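Wellden Shoppers' Association Questions "Family Value" Labels on Household Goods

Group asks stores to show a price per ounce in type people can read, and doubts that a voluntary promise will do it

WELLDEN, April 21, 2019 - The Wellden Shoppers' Association today called on grocery and discount stores in the Wellden area to stop using the words "family value" and "best buy" on shelf tags unless the larger pack costs less per ounce than the smaller one on the same shelf.

The call follows a price check by association members, who wrote down the shelf price and pack size of 599 household items, mostly laundry, dish, floor and bathroom products, along with paper goods and trash bags. Some of the big packs were cheaper per ounce. Plenty were not, and a few of the worst carried the brightest tags.

"I have been told my whole life that the big bottle is the smart bottle," said Wayne Hollis, who chairs the association. "So I bought the big bottle. Then I sat down with a calculator and found I had been paying extra for the privilege of carrying it to the car."

The association is aware that Plarance, which runs discount stores in the region, announced its own Clear Tag Promise last November. Under that promise, every tag was to show a unit price "where practical." The association has read the promise several times and still can't say what it commits anyone to. Where practical is decided by the store. No date is given, and there is no minimum size for the type.

"They say they listened to customers," said Ferhat Akbulut, who organized the price check. "Maybe they did. I'd like to know which customer asked for a number so small that you have to crouch down and squint at it. On some tags the price per ounce is there, and on the one beside it the price is per bottle, and on the next one it's per quart. Try comparing those with a kid pulling on your sleeve."

Akbulut added that he does not think most store managers set out to fool anyone. Tags are printed at a head office and put up in a hurry - but the mistakes, he said, seem to land on the same side more often than he would expect from plain bad luck.

The association is also unconvinced by the phone app from Dradatden, which some stores now recommend to shoppers who want unit prices. The app asks for an email address, a birth date and access to the user's location before it will divide one number by another. A pencil asks for none of these.

What the association wants

A unit price on every tag, in the same unit for every product of the same type.

Type at least half the height of the main price.

No "value" wording on a pack that costs more per ounce than its smaller neighbor.

Corrections within 6 days when a shopper reports a wrong tag in writing.

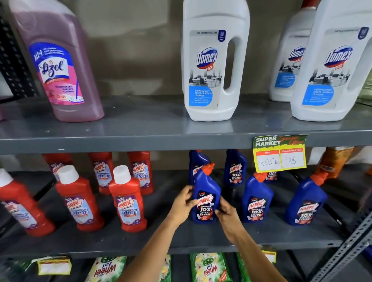

Kaan Uçar, owner of Gökçe Market, has agreed to try the new tags in his store. He was frank about his doubts. Re-tagging 400 items is slow work, he said, and he is not sure his customers will look. He also pointed out that a concentrated cleaner and a thin one can't be fairly compared by the ounce, a point the association accepts and has no tidy answer to. For now it suggests that concentrates be marked as such on the tag.

"I'll do it, and we'll see," Uçar said. "If it turns out people buy the same bottle they always bought, I will say so out loud."

The association will repeat its price check in November, at the same stores and without notice. Results will be printed in full, including any that make its own complaint look weaker than it does today.

Shoppers can pick up a free unit price card at the counter of Gökçe Market. The association has printed 500 of them. Stores that wish to reply to this release may do so in writing, and replies will be shared with members uncut.

Press contact: Shayne Kerslake, Wellden Shoppers' Association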